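**Toy fruit: which pieces are worth keeping?**

**denes_s** · Oct 23, 2026

Hello all. I am sorting play food for our children's corner and would like your advice. Everything is spread on the wood strip table at the moment. The blue pot with gray handles is already full of pieces in red, orange, yellow and green, and still many are on the table.
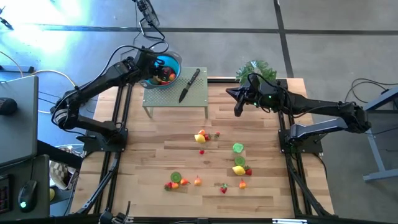 My problem is the small berries. They roll away and I find them under the shelves in December. I want to give away everything smaller than the lemon. Is this too strict?

**jadepenrose**

Too strict, yes! The small strawberries are what mine always ask for. Keep them in a jar with a lid.

**a_deak**

I disagree with Jade. If children under 3 visit, the tiny ones must go, jar or no jar.

**denes_s**

Ours are older, but sometimes a little brother comes. For size, please compare the big strawberry with the small ones, and the green bowl I hoped to use for them.
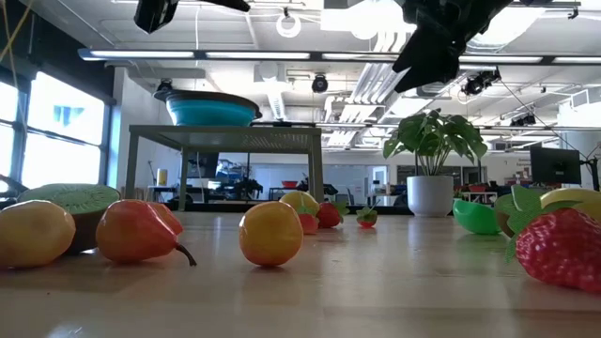

I would also like to keep the kiwi halves, they are good for talking about inside and outside.

**ogilvie_al**

Keep the big strawberry and the banana. I would not bother with the bowl, ours from Katona tips over all the time. A cloth bag is easier.

**a_deak**

Bags hide everything, then they empty it on the floor. Bowl is better.

**denes_s**

Thank you. I will put the small berries on the high shelf and try the bowl first.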